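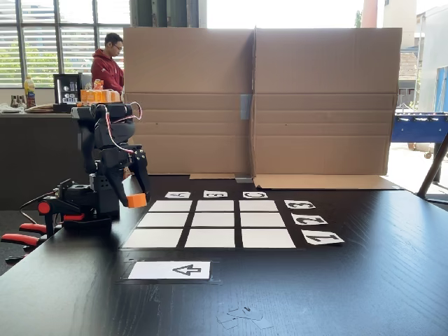

Gripper Comparison, Table Arm: Inspection Checklist with Comments
Site: Rimstead, front room
Grippers under test: Kokero two-finger, Noh two-finger
Controller: Cateck, same unit for both
Filled in by: Manju Uniyal
Second check: Jhair Sánchez
Month: May

Marks used: OK, FIX (run after correction), HOLD (do not run), N/A. Comments are by MU unless marked JS.

Section 1. Table and mounting

1.1 Base clamps tight, both sides. OK
Checked by hand at the start and again after every 50 picks. The left clamp took another quarter turn after the first block with the Noh. No movement at the base after that.

1.2 Clamp handles clear of the arm's path. OK
The lowest pose in the program misses them. If anyone adds a pose behind the base, check this again before running it.

1.3 Table does not rock with the arm at full reach. OK
JS: I pushed on the far corner while the arm was stretched out. It flexes a little. Fine for these speeds, but I would not go faster on this table.

1.4 Tabletop clear of scraps and loose tape. FIX
Tape bits get left on the table each time we move the mat. Pick them up before a counted block. One stuck to a fingertip pad in an early block and gave us two bad releases that had nothing to do with the gripper. Those two picks were thrown out and repeated.

1.5 Grid mat flat and lined up with the marks. OK
Column letters go on the far side and row numbers on the right. The row 1 label keeps twisting. It does not affect anything, but press it down when you pass.

1.6 Direction card in position, arrow agrees with the run sheet. OK
Read the run sheet first, then look at the card. In one block the card was left over from the block before. Stopped and restarted.

1.7 Cardboard screen standing, center seam taped. OK
The screen keeps the background plain for the camera. Tape was holding. The flap at the bottom has to lie flat and stay off the mat.

Section 2. Arm

2.1 Brackets and joint screws. OK
All turned with a driver, none loose. One screw on the wrist bracket has a worn head and should be replaced before it has to come out in a hurry.

2.2 Cables free over the upper joints. FIX
The loop has to be long enough for the arm to reach the far row and short enough that it does not hang in front of the gripper. With the Noh fitted, the lead is shorter and pulls tight in column C, row 3. Moved the tie back one link and the pull was gone. The Kokero needed no change.

2.3 Connectors seated at both ends. OK

2.4 Servo temperature after a block. OK
Read from the controller. Highest reading was the shoulder, as expected. No warnings in either set.

2.5 Home position repeats. OK
Sent the arm home 5 times with each gripper fitted and checked against the pencil mark. No difference I could see.
JS: Did the same and agree. The pencil mark is getting faint, though.

2.6 Emergency stop. OK
Tested with the arm moving and the gripper closed on a cube. Power cut at once. The arm sags when power is cut, so keep hands out from under it. This needs to go on the card by the switch, which only says STOP at the moment.

Section 3. Grippers

3.1 Fingers close square, no gap at the tips. Kokero OK, Noh FIX
The Noh came with one finger slightly ahead of the other. Two turns on the adjusting screw brought it in. It had drifted a little by the end of the set. I would like to see a drop of thread lock on that screw before the next round.

3.2 Pads clean and fully stuck down. OK both
Wiped with a dry cloth between blocks. Do not use the spray cleaner. It leaves a film and the cube slides.

3.3 Cube held without slipping at the hover pose. OK both
Hold it above the mat for a slow count of ten. The small orange cube is the test piece for all counted picks. Please do not swap in another one partway through a block.

3.4 Cube released cleanly, no drag. Kokero OK, Noh OK with comment
The Noh opens wider than it needs to, and the outside of the finger can touch a piece in the next square. Limit the opening in the controller. With the limit set we had no more contact.

3.5 Finger angle allows a pick from row 3. OK both
The gripper comes in at a slant out there. Both managed it. The Kokero fingers are thinner and easier to place. The Noh has to come down a touch later in the move or its lower edge brushes the label strip.

3.6 Changeover time. Comment only
The Kokero is the quicker one to fit. The Noh has a small screw on the underside that you cannot reach without turning the wrist. We kept dropping that screw. Put a tray under it.

Section 4. Controller and camera

4.1 Correct gripper profile loaded. HOLD, then OK
Held the first Noh block because the Kokero profile was still active. The Cateck does not tell you which one it is using unless you open the settings page. Now a required step: open the page, read the name out loud, write it on the run sheet.

4.2 Grip force limit set. OK
Same limit for both grippers. JS asked if this was fair to the Noh, whose pads are harder. I kept it the same so that there is one less thing changing. We can run a separate set on force later.

4.3 Camera view covers all nine squares and the direction card. OK
Check this after anyone leans on the table. The stand moves easily.

4.4 Daylight. FIX
Light from the window reflects off the black tabletop and the reflections shift through the morning. The camera lost the card twice before 10 a.m. Blinds should be closed for counted blocks. JS does not mind working with them partly open for setup, and neither do I.

4.5 Log file saving. OK
The log had 3,013 lines when I closed it, both grippers together. Copied to the shared folder before the controller was shut down.

Section 5. People and room

5.1 Nobody inside arm's reach during a run. OK
The counter side is the one to watch, as people stand there to do other things and step back without looking. Say "running" before you press start.

5.2 Hoods, sleeves and cords kept away from the arm. OK

5.3 Drinks and glass kept on the counter, off the test table. OK
JS: Fine as long as they stay at the back of the counter.

5.4 Floor clear around the table legs. OK

Results so far

Counted picks, both grippers: 251. The odd one is a repeat pick on the Kokero that I should have marked as practice. I left it in and noted it on the sheet.

The Kokero had fewer missed picks and needed less setup. The Noh held the cube more firmly once it was adjusted, and I would choose it for anything heavier. For the grid work I would stay with the Kokero for now.

JS: I agree on the grid work. I don't think we have given the Noh a fair run with the opening limit on from the start. Most of its bad picks came before we set that.

Open items

Replace worn wrist screw. MU
Thread lock on Noh adjusting screw. MU
New home mark, something that lasts longer than pencil. JS
Reword the card by the stop switch. JS
Repeat the full Noh set with opening limit on and blinds closed. Both

Cleared to run with either gripper once 1.4, 2.2 and 4.1 have been checked again at the start of the session.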